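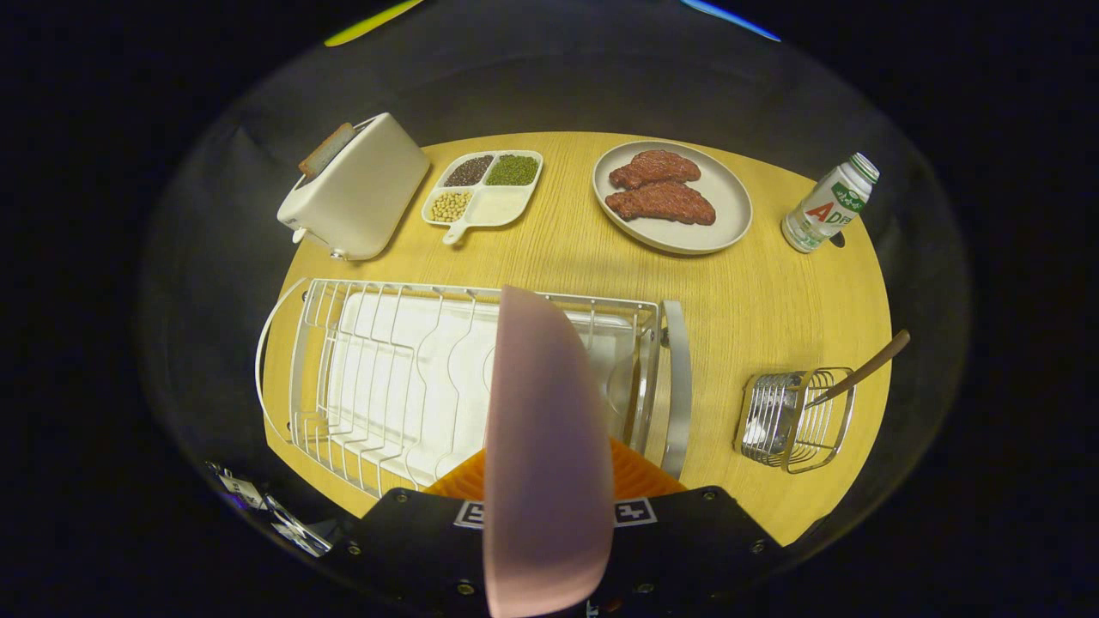

A hand-held gripper over a dish rack, with a toaster and a tray of sorted beans at the far side of the table.

Kitchen Chores Still Tough Going for Robot Hands, Drunulex Says

July 6, 2023

Machines that can clear a kitchen table are still a ways off, according to numbers put out this week by Drunulex, the Guimarães firm that has spent most of the year trying to get one to do it.

The company ran 400 attempts at simple counter jobs. Move a plate, lift toast out of a toaster, set a dish in a rack, pick up a bottle. Of those, 102 were finished with no help from a person. The rest stalled, dropped something or were stopped by the operator.

Not a great score. Better than February though, when the same list of jobs got 50 clean finishes out of 400.

Drunulex puts most of the gap down to wire. Dish racks and utensil baskets are hard on the cameras, the firm says in its summary, as thin shiny metal throws back light and the software loses track of where one wire stops and the next one starts. A plate has to go in a slot not much wider than the plate itself. People do it without looking. The arm comes in a little crooked, touches a divider and backs off, sometimes over and over till the time limit runs out.

Soft food is the other sore spot. Toast crumbles if the fingers close too hard and slides if they dont. Raw meat sticks. Loose beans are a whole separate problem and the firm has mostly left pouring and scooping for later.

Bottles went best. A small plastic drink bottle with a cap was the easiest item on the list, and the firm says it is now close to dull to watch.

To teach the arm, staff first do the chores themselves with a gripper held in the hand. The arm is then trained on those recordings. Cheaper than steering a full robot by remote control, and faster, the company says. Drunulex wants more of it done in real homes, with real clutter, before the next round of tests.

The shop floor looks a bit different. Eltadero, which packs dry goods for small grocers, has had 3 Drunulex arms on one of its lines since February, putting capped bottles into cartons. Same bottle, same spot, all day. The packer says the arms keep up with the line on most shifts but that a worker still has to stand near by for tipped bottles and torn cartons. It has no plans for a fourth. Bagging beans and lentils stays with the older filling machines, which have no fingers at all and do the job fine.

That split is a familiar one. Work that repeats can be handed over, at least in part. Work that changes every time someone leaves a spoon in a diferent place is slower to come round, and a kitchen is nearly all that kind of work.

Price is also in the way. Drunulex would not give a figure for a home version and says none is on sale. Its current arm is bolted down and needs a clear table edge, a computer beside it and someone trained to shut it off. No wheels yet. Anything in a high cupboard is out of reach.

A rival project, Fastosham, is going at it from the other end, with a machine built only for loading dishwashers. It doesn't try to cook, wipe or carry. Fastosham has not published any test results and did not reply to questions sent Wednesday.

Drunulex says the next set of trials will use the same scoring, so the numbers can be put side by side. A job counts only if the item ends up where it should be, in one piece, with no hand touching it along the way. Partial credit was dropped after the February round, when it made results hard to read. The February total quoted above has been rescored to match.

New tasks being added: putting a long-handled utensil into a basket, setting a plate down flat without a bang, and emptying a full rack one dish at a time. That last one hasn't been tried yet from start to finish.

No date set for the results. The firm says it will post them on its site, along with video of the failed runs.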